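**Aus dem Haus: Kalk, Essig und ein bisschen Geduld**

27. Oktober

Ihr Lieben, kaum wird es draußen früher dunkel und man verbringt wieder mehr Zeit drinnen, fällt einem auf, was im Sommer liegen geblieben ist. Bei mir ist es jedes Jahr dasselbe: Im Juli denke ich an Tomaten und an den See, und im Herbst stehe ich dann im Bad und staune über die Ränder. Weil nach dem letzten Rundbrief so viele von euch nach dem Thema Kalk gefragt haben (danke für all die Post, ich habe mich wirklich gefreut!), widme ich ihm diesmal den ganzen Beitrag.

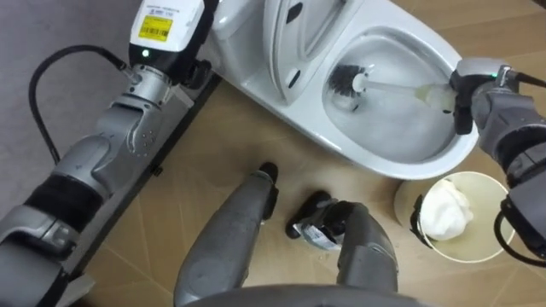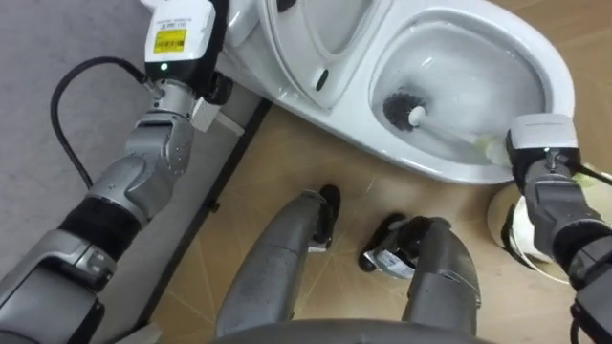 Unser Wasser in Gornside ist hart, das wisst ihr alle von euren Wasserkochern. Wer wie ich aus einer Gegend mit weichem Wasser hergezogen ist, muss sich erst daran gewöhnen, dass jedes Glas, das man auf der Spüle stehen lässt, einen kleinen weißen Kranz bekommt. Meine Großmutter hätte gesagt, das sei gesund für die Knochen, und hätte dann trotzdem den Essig geholt.

Beim Essig scheiden sich übrigens die Geister. Ich benutze ihn gern, aber bitte nicht überall. Gummidichtungen mögen ihn auf Dauer nicht, verchromte Armaturen mit kleinen Kratzern auch nicht, und auf Marmor oder anderem Kalkstein hat er überhaupt nichts verloren – da frisst die Säure den Stein gleich mit. Zitronensäure aus der Tüte riecht angenehmer und lässt sich gut dosieren. Wichtig ist nur, dass man sie kalt verwendet. In heißem Wasser kann sich ein Belag bilden, der fast hartnäckiger ist als der Kalk, den man loswerden wollte. Diesen Fehler habe ich mit dem Kessel meiner Schwiegermutter gemacht, und wir sprechen bis heute nicht darüber.

Für die Toilette nehme ich abends zwei Esslöffel Zitronensäure, verteile sie so, dass auch unter dem Rand etwas ankommt, und lasse alles über Nacht in Ruhe. Morgens wird gebürstet und gespült. Wenn ein alter Rand am Wasserspiegel sitzt, drücke ich vorher mit der Bürste etwas Wasser in den Abfluss, damit die Säure nicht so verdünnt wird, und lege ein paar Lagen getränktes Papier auf die Stelle. Das sieht eine Nacht lang nicht schön aus, aber es ist ja dunkel. Und bitte, bitte nie mit Chlorreiniger zusammen! Säure und Chlor ergeben ein giftiges Gas, das ist keine Übertreibung der Hersteller.

Die Bürste selbst vergisst man leicht. Ich klemme sie nach dem Spülen unter die Brille und lasse sie abtropfen, bevor sie zurück in den Halter kommt, sonst steht sie tagelang in einer Pfütze. Wenn die Borsten platt liegen oder sich verfärben, wird sie ausgetauscht. In der Drogerie am Perron gibt es inzwischen Köpfe zum Nachkaufen, sodass man den Stiel behalten kann, und das finde ich eine sehr vernünftige Sache.

Eine Leserin aus Kotolow fragte, was sie mit ihrem Duschkopf machen soll, der nur noch seitwärts spritzt. Abschrauben, in eine Schüssel mit kaltem Wasser und Zitronensäure legen, nach 40 Minuten mit einer alten Zahnbürste über die Düsen gehen und gründlich durchspülen. Lässt er sich nicht abschrauben, hilft ein Gefrierbeutel mit der Lösung, den man mit einem Gummiband darüber befestigt (gut festmachen, ich habe schon einmal den ganzen Badvorleger entkalkt).

Über Enthärtungsanlagen kann ich leider wenig sagen, wir haben keine. Falls jemand von euch eine hat und zufrieden ist oder auch gar nicht, schreibt mir doch, ich sammle die Erfahrungen für einen der nächsten Briefe. Im kommenden Brief geht es erst einmal um Wolldecken und die Frage, ob man sie wirklich waschen muss. Bis dahin macht es euch gemütlich, und lüftet zwischendurch!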